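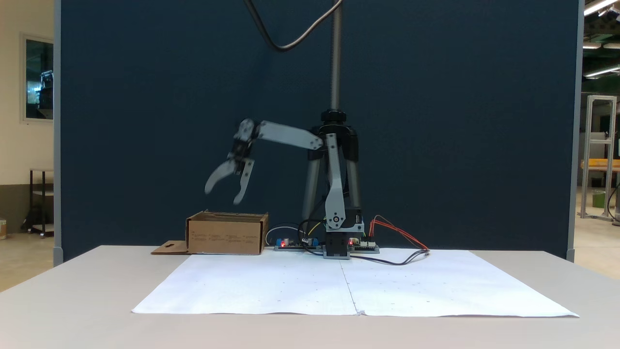 About Illemum

We write software for small robot arms. Control, perception, planning, plus the tools you need when one of those three is wrong. No hardware of our own, never will be. Bring your arm, we bring the code.

Started by Lorena Paredes and Gervasio Fuentealba, one desk, one laptop, a planner that crashed every time the gripper opened. That planner is now Drulla. It still gets rewritten every November, when things are slow.

What we make

Drulla: motion planning. Plans get checked against the joint limits you give it and against whatever the cameras think is on the table. Control loop runs at 500 Hz on a plain desktop.

Stasiv: perception. Finds boxes, blocks, edges of things. Comes with 418 labeled test cases and you can add your own, pleas do.

Tilance: logs and replay. Every joint command and every grasp call on one timeline, scrub back and forth. Most of our support calls end in Tilance.

How we work

Everything runs on a bench arm before it ships. Simulator first, then table. A release needs 300 pick attempts logged, failures kept in. Misses go in the release notes with the log attached. Simple parts, cheap boards, a cardboard box, blocks. If the planner can't cope with a green cube on a sheet of paper it has no buisness near your parts.

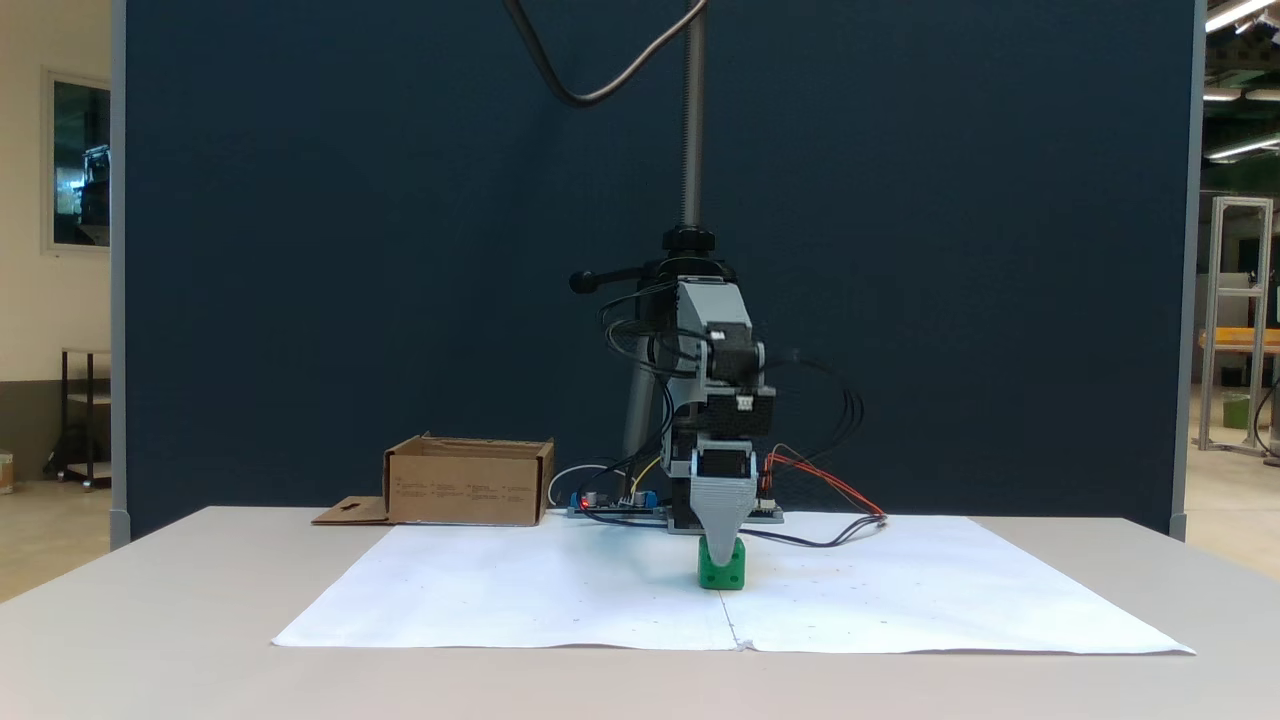

Gervasio thinks the 300 is too low and would go for 500 if the bench were free more often, and he'd want gripper calibration redone halfway through, not just at the start. Still being argued. For now 300 stays.

Working with us

Small contracts, short ones mostly. We come in, hook up your driver, get a first plan running, leave you with the source and the logs. Closed issues since the tracker went up: 191. Open ones are public too, go look.

Drivers for arms we haven't seen before: send the joint list and link lengths, plus a Tilance log if you already have it set up. Lorena answers mail in the mornings.

Page last touched Tuesday, October 1, 2019. Price list is out of date, ask.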